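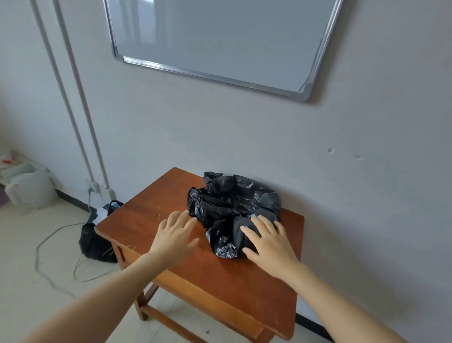
[skutholm-rooms] Re: Bin bags in the Ondine room

On Sunday evening a member of the Zirincombe evening group wrote:
> Hello all, a small thing, but it has happened to us twice now. We come in
> at seven, somebody drops an apple core in the little bin by the wall, and
> the bag slides straight down inside and takes the apple core with it. Then
> one of us has to fish it out. Are we using the wrong bags? The roll in the
> cupboard says 70 liters, which seems like a lot of bag for such a small
> bin. And is there a trick to that ring? I would happily do it properly if
> I knew what properly was.

Hello everybody, and thank you for asking, because I have been meaning to write something about the bins since May and kept putting it off in favor of the heating, the keys and the eternal matter of the tea towels.

You are quite right about the roll. Those 70 liter bags are for the big bin in the kitchen and they got into the Ondine cupboard when I was putting the Husar order away in a hurry, so that one is on me. For the little bins I save black carrier bags with loop handles. There is a bundle of them on the shelf under the paper towels, about 138 at last count (yes, I counted, it was raining), so please don't be shy about using them.

As for the trick, it's mostly a matter of sitting down to it. I used to do it standing and bent over, and I grumbled the whole time. Now I pull the bin between my knees and it takes me no time at all.

1. Open the ring and let it rest against the wall, out of your way. Put the bag in and push it down with a flat hand, going round the sides. The air has to go somewhere, and if you leave it in there the middle puffs up like a loaf and you'll think the bag is too big when it isn't.

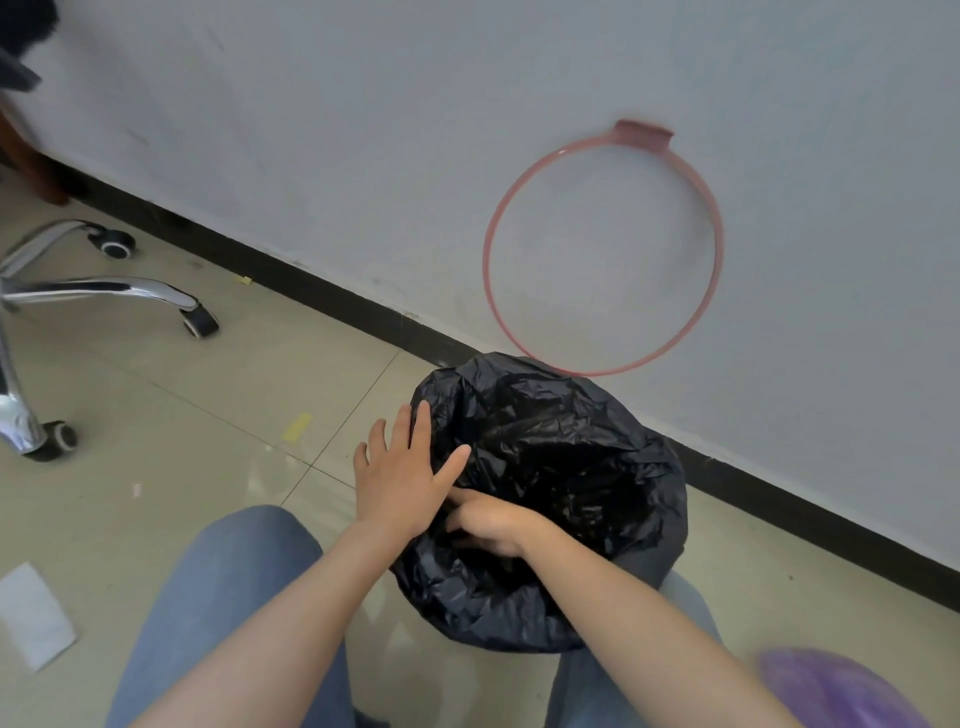 Pressing the black bag down, with the ring up against the wall.

2. Take hold of both sides and stretch the opening outward, so that a good bit of plastic hangs over the rim all the way round. Be generous here! I think this is where most of our slipping comes from – a bag that only just reaches the edge will go down with the first banana skin. If one handle sticks up, leave it alone until the end and then fold it over.
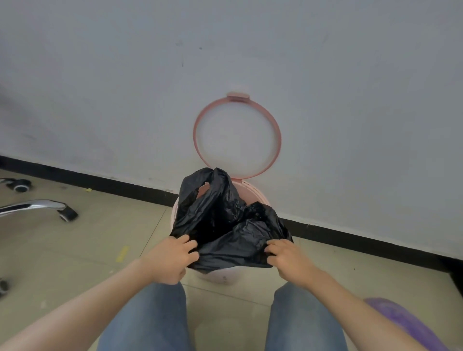

3. Bring the ring down over the bag and press until it sits evenly. Give the bag a little tug on each side. If it moves, lift the ring and pull some more plastic over.

Full bags go out to the shed, tied, please, and the ring can have a wipe with a damp cloth whenever you think of it. I do it when I'm washing the cups.

I'll move the big roll back to the kitchen on Sunday when I'm in for the piano tuner. If your group runs short of small bags before then, there are a few more in the drawer by the back door, under the candles.

Warm wishes to all at Zirincombe, and do finish the ginger cookies in the blue tin, they won't keep.

--
skutholm-rooms mailing list
To leave the list, reply with "leave" in the subject line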